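Patients in Jerdale wait 20 minutes for a bus to the kidney clinic, and 2 hours for the one home. I think the health service should pay for proper transport.

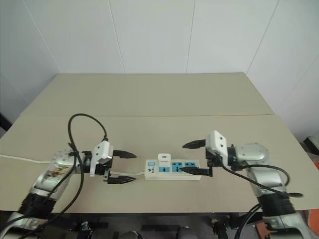 Who would run it? The clinic itself, as it already knows when each session ends.

Declan Buckley has dialysis there and gets home after dark — too tired to eat, he says. I believe him. My own mother was the same. 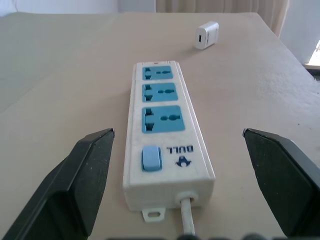 The petition has 647 names so far and needs 1,000 by April. I have signed it and so should you.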